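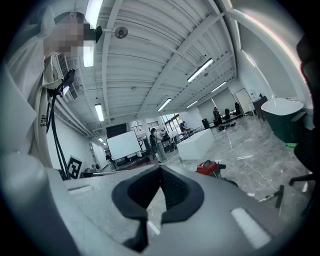
Stidix hand-held gripper pair, reviewed for people with a budget

Posted 7 August 2020

We bought our first pair of Stidix grippers in April and have used them most working days since. I do the purchasing for a small group that records household tasks, so this review is mostly about what the set costs to own. Grażyna Kalinowski does much of the recording and told me what to put in the handling section.

What you get

Two grippers, the marker cubes that go on them, cables and a padded case. You do not get a head camera, a spare set of finger pads or anything to mark out the room with. Budget for all of that separately. We also priced the Etow set, which includes a head camera but ships with only one gripper, and by the time we had added the second it cost more.

Handling

The grip is comfortable for a session of 50 minutes or so. Small, light things are easy. Bulky things with smooth sides take practice, and a canister vacuum is a fair test of that.

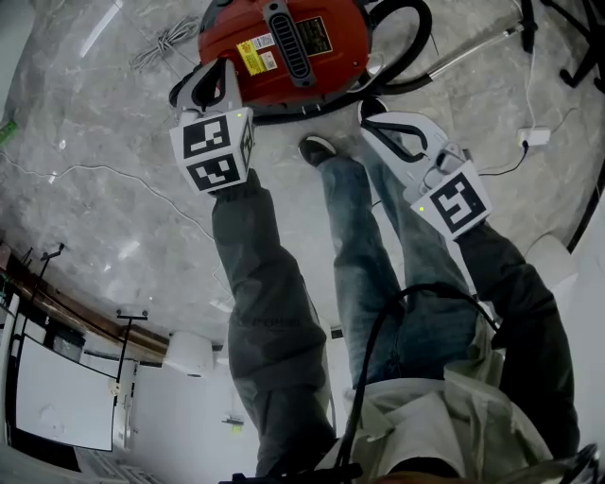 Both grippers at the vacuum, left one at the edge of the base.

The cables are my main complaint. One hangs down the front of the wearer and it gets in the way when you bend to floor level. Pfister sells a clip kit that helps. I would order it with the grippers and save the second shipping charge.

Running costs

Finger pads are the item to watch. Ours needed replacing after around 300 recordings, and the supplier, Hinton, took 3 weeks to deliver. Keep a spare set on the shelf.

Leave money for the room as well. Stands, a whiteboard, power cords and things to pick up came to more than I had planned — most of a gripper, in our case. 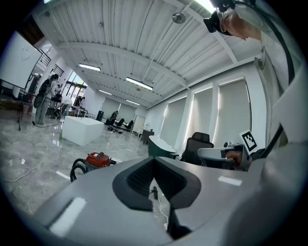

The floor area, with the vacuum and the white block out.

Verdict

Good tools, thin package. I would buy them again, with the pads and clips on the same order. If you can only afford one gripper this year, wait until you can pay for the pair. Most of our tasks need both hands.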